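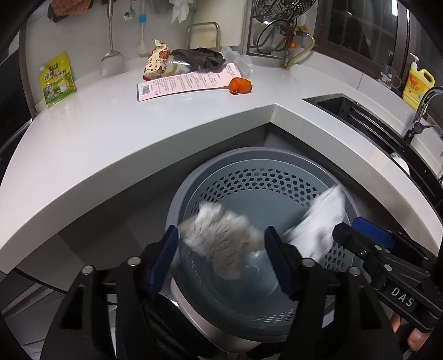 Student performers withdrawing from the school musical after casting: what are the obligations?

4 min read

LakentParent

Our family would appreciate guidance on a matter concerning the senior musical at Lakent Secondary College. Our daughter is in Year 11 and was cast in the ensemble in November. Rehearsals resumed with the new school year, and her assessment load is considerably heavier than we had anticipated. She now wishes to withdraw.

At the time of casting we signed a participation agreement and paid a production levy of $378. The agreement states that students "commit to the full rehearsal and performance season". It does not state what occurs if a student leaves, and it makes no reference to refunds. The front office advised that the matter should be raised with the Performing Arts faculty, and the faculty's automatic reply referred us back to the front office.

I would be grateful for advice on the following. Is the agreement binding on a student who is under 18? May the school record the withdrawal on her report? Is any part of the levy ordinarily returned? She has already been measured for two costumes and has been issued with a script and a vocal book.

Posted March 20, 2026

Flestwood Performing Arts Office

The following is provided as general information from a neighbouring school with a comparable program. It should not be read as a statement of policy at Lakent.

Participation agreements for co-curricular productions are generally treated as statements of expectation. In our own program, a student may withdraw at any point upon written notice from a parent or guardian. We ask that the notice be addressed to the production coordinator, with a copy to the year level coordinator, and that it give the date of the last rehearsal the student will attend. A reason is welcome but is not required.

With respect to the levy, practice differs between schools. At Flestwood the levy is divided into a rights and venue component and a costume component. The first is committed when the licence is signed and is not refunded. The second is refunded in full if fabric has not been purchased and in part if it has. For our last production at the Frimpong Theatre, which seats 504, the venue deposit fell due well before the first rehearsal. Families were informed of this in the casting letter. You may wish to check whether your daughter's casting letter contains a similar paragraph, as it is often separate from the agreement itself.

Scripts and vocal books are usually hired from the licensing company and are numbered individually. They should be returned with pencil markings erased. A missing book is charged to the school, and the charge is commonly passed on to the family.

On the subject of reports, we list completed co-curricular activities only. A withdrawal does not appear. I would suggest seeking written confirmation of your school's position.

It may also be worthwhile to enquire about a reduced role before notice is given. Ensemble members at our school have on occasion transferred to front of house or to the props crew, where attendance is required only in the final 4 weeks. Such a transfer would ordinarily preserve any co-curricular points toward colours.

Birik_Yr12_family

We had the same situation at Birik College. Our son withdrew from the chorus and we received nothing back, although the amount was smaller than yours. The school has 796 students and there was a waiting list for the cast, so his place was filled within the week. There was no mention of it on his report.

I would recommend that you email the business manager directly if the faculty does not respond. Please also return the script in person and obtain a signature, as ours was recorded as outstanding until the end of term.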